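Home | News | Clubs | Calendar | Contact

Two arms, one box: robotics club gets ready for regionals

February
By Odette Chevalier

Walk past the workshop at Brilach Technical School after 4 p.m. and you will hear cheering. The robotics club has 17 students this year, and they have thrown themselves into the packing challenge at the Rallow Cup — two robot arms, one table, and a small container that has to be packed neatly with no human help.

It sounds easy. It is not! The students write all the motion code themselves, and a gripper that comes in at a slightly wrong angle can push the container right off its mark.

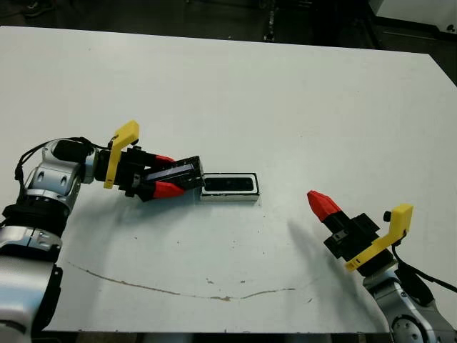
"The first month, we mostly learned how many ways there are to miss," said Timo Hellwig, a junior who leads the programming team. "Now we get a clean run and the whole room goes nuts."

Ludivine Bailly, a sophomore, has been working on timing, so that the two arms can share the table without getting in each other's way. Her latest version cut seven seconds from the team's best run, and she already has ideas for the next one.

Teams get three attempts at the regional round, and only the best one counts. Coach Gilles Bodin wants the students to use the first to play it safe — they would like to go for speed right away. That debate was still going strong when we left.

The club will hold an open practice in the workshop before the team travels. Families and younger students are welcome, and there will be time to ask questions.

Recent items
Science fair sign-up now open
Lemaire Hall gets new stage lights
Chess club wins at home
Spring concert: call for singers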